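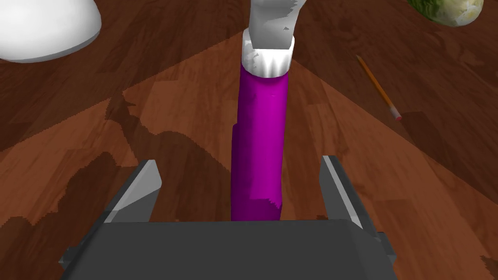

Home Courses Projects Reports Contact

Door Faults on the Kravchuk Line: Student Project Report
Hermine Baumgartner
August 15, 2023
3 min read

1. Purpose

This report covers the work I did on passenger door faults in the low-floor buses built by Dosari and run on the Kravchuk line. The operator wanted to know why the middle doors were being reported more often than the front ones. I had access to the depot's repair sheets and to the fault log that the buses write to the Wikex unit behind the driver's seat.

2. Background

Each bus has a front door and a middle door. Both are electric and both use the same motor. The middle door is wider and has a folding ramp beside it, so the floor plate there is a separate part. When a door does not reach its closed position in 3 seconds, the controller opens it again and writes a fault code. The bus can't pull away until the door has closed or the driver has locked it out by hand.

Drivers are supposed to report every lockout at the end of the shift. Many of them only do so if it happens more than once.

3. Method

I took 18 buses of the same model year and read out the logs. I left out two other buses at the depot that had been fitted with a newer controller. The log holds the last 2000 events and then overwrites the oldest, so a bus with many stops covers a shorter period than a bus on a quiet route. To deal with this I compared faults per door cycle and did not use faults per day.

The repair sheets were on paper. I typed them into a spreadsheet and matched them to the log by bus number. Some sheets said only "door" without saying which one. I kept these in a separate column.

4. Results

The middle doors did have the higher fault rate, also after allowing for the number of cycles. Most of the faults were logged at the end of the closing movement. On the buses with the worst figures, the lower guide rail had grit packed into it next to the ramp hinge. The front doors have no hinge there and the rail is easier to sweep out.

I expected the rubber edge to be the main problem, as that is the part the depot replaces most. Buses with a new edge had nearly the same fault rate as buses with an old one.
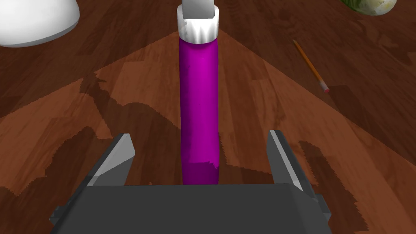 Marama Hinds disagreed with this part when she read the draft, and wrote that the edges should not be ruled out until the same comparison has been made in cold weather, when the rubber gets stiff. I have left the result as it was but agree that the logs I used only cover warm months.

5. Recommendations

Clean the lower rail of the middle door at every weekly wash. The Gurby brush the depot already owns fits the rail if the side guard is taken off.

Add a box to the repair sheet for front or middle door.

Read out the logs again at the end of September, with the same buses, and compare.

6. Open points

The time stamps on one bus were wrong and I could not match its repair sheets. Its log is included in the fault rates but not in the comparison of rubber edges.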